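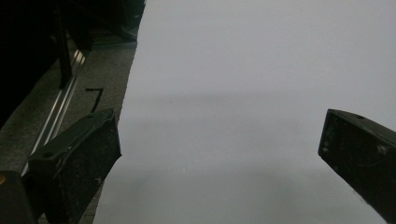 Pale sheet, faint darker bands across it.

Home | Notebook | Antennas | Receivers | Links

21 February 2022
Shack notebook, Tekarthorpe

Spent the evening on the 10 meter end-fed again. SWR was fine in the fall and now it climbs at the top of the band, worse after rain. Last entry I blamed the feedline. I swapped the feedline on Saturday and the curve did not move, so that was a wasted morning on the ladder, though the old run had a kink in it near the window and was due to go anyway.

Tonight I took the matching box down and opened it on the bench. There was a green film on the ground lug and the lock washer under it had rusted through on one side. The toroid looks all right. No cracks, windings still tight, no dark spots on the enamel. The capacitor across the primary is the 100 pF one I put in last July when I rebuilt the thing, and it reads 100 on the meter, so I left it alone.

Cleaned the lug with a fiberglass pen, new stainless washer, new nut. Put a dab of grease on the threads. Checked from the lug to the coax shield with the meter and got a steady low reading, where before it jumped whenever I leaned on the box.

Then the dummy load test on the bench. With the resistor across the output in place of the wire, the match is flat over the whole band. Before cleaning it had a bump near the top. I should have done this test first, before touching the coax. Writing it down so I do it in that order next time:

Resistor on the box output, sweep.
Box on the wire, short jumper, sweep.
Full feedline from the shack, sweep.

The analyzer needed charging halfway through, so I only have the first sweep saved. File is on the shack laptop under Okow, which is the folder for everything to do with the outdoor boxes. The Preda folder is the receiver work, please don't put antenna sweeps in there. I found two in it last week and moved them.

Box went back up at dusk. Drain hole is at the bottom this time. I had it mounted sideways, which explains some of the film, I think. Wrapped the connector with self-sealing tape and then ordinary tape on top. Did not do the second sweep outside because it got too dark to see the screen and hold the jumper.

On the air for a bit afterward. 10 meters was dead by then, as expected at that hour, just noise. Moved to 40 with the other antenna and worked 2 stations on CW, both slow and easy to copy, running 5 watts. The first gave me 559 and the second 579. The paddle is making a double dit now and then on the left side. The contact gap looks too close, so I opened it a quarter turn. Better, still not right. Might be dirt. I'll run a strip of plain paper through the contacts before I adjust anything else.

Noise floor on 40 is up again. It comes and goes with a raspy edge to it, and it stops when I kill the breaker for the back of the house. That narrows it to the freezer, the light over the sink or the charger for the mower battery. My money is on the charger. Will unplug them one at a time when the noise is there. It had gone quiet by the time I got to the kitchen.

Parts used: one lock washer, one nut, the rest of the self-sealing tape. We are out of that tape. Also low on PL-259s and on the small ferrite clamps. I have started a list on the bench for the next Jirerska order, so add to it if you take the last of anything. The crimp tool is back in its drawer.

Still to do:
Sweep on the wire with the short jumper, in daylight.
Sweep again after the next good rain and lay it over the dry one.
Clean paddle contacts.
Chase the 40 meter noise.
Check the ground rod clamp while I'm out there. It is the same age as the washer that failed.

If the wet sweep still climbs, the next suspect is the far insulator, and that means lowering the whole wire.

5 comments | 2 shares

This site uses cookies to remember your settings. Accept | Decline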